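# Tabletop Layout for a Breakfast Sorting Task

Project report, Elmont section
Thursday, February 26, 2026

## 1. Purpose

The project set out to define a table layout for a short breakfast-serving exercise using play food. Bread and fried eggs are placed on plates, and the result is checked against a written target. The exercise was first drafted in January under the working title Avanley. The draft gave no fixed plate positions, and two people reading it could set the table in different ways and both be correct. The present version corrects this.

## 2. Materials

The food set consists of bread slices and fried eggs. The plates are round with a raised rim and differ in color, which lets the instructions name a plate without giving its position. Small blocks are used as distractors. They are not food and must stay off the plates.

The surface is a light covering with a grid of thin dark lines. The grid serves as a reference when the plates are put back between trials. No marks are drawn on the covering.

## 3. Layout

The colored-plate layout uses green for bread, gray for eggs and light blue for the finished serving. The light blue plate goes nearest the front. Blocks are kept off the plates, two at the back by the wall and two toward the front corners, where they do not block access to the food.

An early trial placed the eggs singly. This took longer to reset and made the gray plate pointless as a source. Eggs are now grouped on it and may overlap. The toast is thick enough to be picked up by its edges, and it can be tilted while it is lifted off the green plate.
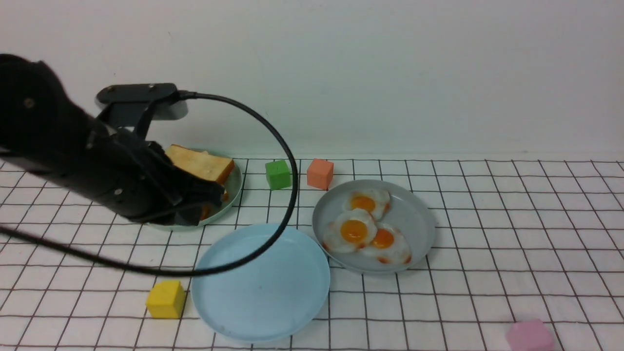 ## 4. Procedure

1. Set the plates on the grid and check their positions against the layout sheet.
2. Put the bread and the eggs on their source plates.
3. Place the blocks.
4. Read the instruction once, then start the timer.
5. Move one item at a time. An item dropped on the table may be picked up again.
6. Stop when the serving matches the target or when 42 seconds have passed.

Each layout was run in blocks of 10 trials, with the table fully reset between blocks. A total of 30 trials were run for the final version.

## 5. Observations

Stacking was the least consistent part of the task. The target wording "egg on toast" does not say how much of the egg must rest on the bread. An egg can lie over one corner of the slice with part of it on the plate, and readers of the draft disagreed on whether this counted.

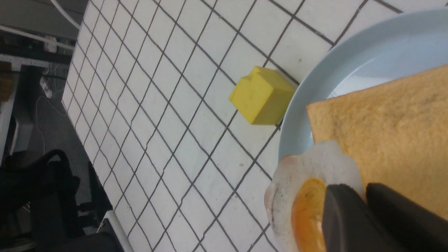
The rule adopted is that the yolk must be over the bread when the item is released. The white may extend past the crust on any side. This can be judged by eye from above and needs no measuring.

Block position had a smaller effect. A block standing close to the plate left less room on that side, and the approach had to be made from another direction. The layout sheet now asks for a clear gap between any block and the serving plate.

## 6. Remaining work

The layout sheet does not yet cover plates placed near the edge of the table. A second food set, Clellitz, has been requested for comparison. Its bread slices are listed as thinner, and step 5 may need a different rule for dropped items.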